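Subject: Re: [tilework] Grout failure at counter-to-splash joint, Termont kitchens

Noemi Leone wrote:

> We have 27 kitchens in the Termont building, all set by the same
> crew, all with white subway backsplash over cement board. In 21 of
> them the grout at the change of plane between counter and tile has
> cracked. It starts at the inside corner and runs toward the sink. The
> field joints are fine. We raked out and regrouted four of them in
> December with the same sanded product and three have cracked again.
> The owner now wants a written cause before he pays for anything else.
> Is this a mix problem, a substrate problem, or something else? The
> installer says too much water in the mix. I have attached nothing
> because my phone pictures show a white line next to a white line.
>
> Also, does anyone know whether the siliconized acrylic that Bevan
> stocks is acceptable for this joint?

Noemi,

The mix is the least likely cause. Excess water gives you weak, powdery grout and uneven color, and it gives you that everywhere the batch was used. If the field joints are sound and you can't scratch them out with a nail, the batch was fine.

You have hard grout in a movement joint. The counter and the wall are two separate assemblies. The counter sits on cabinets, the cabinets sit on a floor, and the floor deflects. The wall is fastened to studs that shrink and swell on their own schedule. Cement grout has almost no capacity to stretch, so the bond lets go on one side or the other, usually on the glazed side. Starting at the inside corner is typical, as two changes of plane meet there.

Regrouting with the same material will give you the same crack. The one that has held so far probably has a stiffer cabinet run under it, or nobody has leaned on it yet. I would not use it as evidence of anything.

Before you write up a cause, check the following in at least two of the failed units:

1. Gap width. Put a feeler gauge in the joint after you rake it. If the tile is sitting directly on the counter with no gap, the sealant has nowhere to go and you will have to cut one. I want 1/8 inch. I will accept a little less on a straight run.

2. Cabinet fastening. Pull a drawer and look at the screws through the back rail. At Stungate we had base cabinets screwed to drywall only, between studs, and the counter moved enough to see when you put your weight on the front edge. No sealant will survive that for long. Fix the cabinets first.

3. Board edge. The cement board should stop short of the counter. If it was run down tight, it is carrying load and can push the bottom course. Tap along that course with a knuckle and listen for hollow tile.

4. Shims. Plastic shims left under the counter at the wall side can work loose. Less common, but it takes a minute to look.

On the repair: rake the joint to full depth, both faces clean. Any grout left on the tile edge is a bond breaker in the wrong place. Vacuum, wipe with denatured alcohol, let it flash off. If the joint is deeper than it is wide, use a small backer rod so the sealant bonds to two sides only. Three-sided adhesion is the usual reason a correct sealant fails early. Tape both sides, tool once, pull the tape while it is wet. Keep the sink side dry for the full cure time on the label.

On the acrylic: I would not. It shrinks as it cures and you have a narrow joint next to a sink. Use a 100 percent silicone, color matched to the grout. It costs more per tube and you will use less than you think. The one drawback is that nothing sticks to silicone later, including new silicone, so next time it has to come out completely.

For the owner, I would keep the wording short. "Rigid grout was installed at a change of plane where a flexible sealant is required." Then attach the detail from the original drawings, if there is one. When I went through the Giltadgate set, the joint was drawn correctly on one sheet and left off the kitchen elevations, and the crew had only been given the elevations. Worth checking before anyone gets blamed - the tile sub may have built what he was handed.

If you find hollow tile in item 3, write back before you start on the sealant. That changes the order of work.

I can send my joint schedule as a text file if it's useful. It covers tubs and floor perimeters too.

Ginette

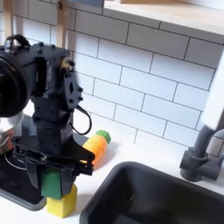

Ginette Girard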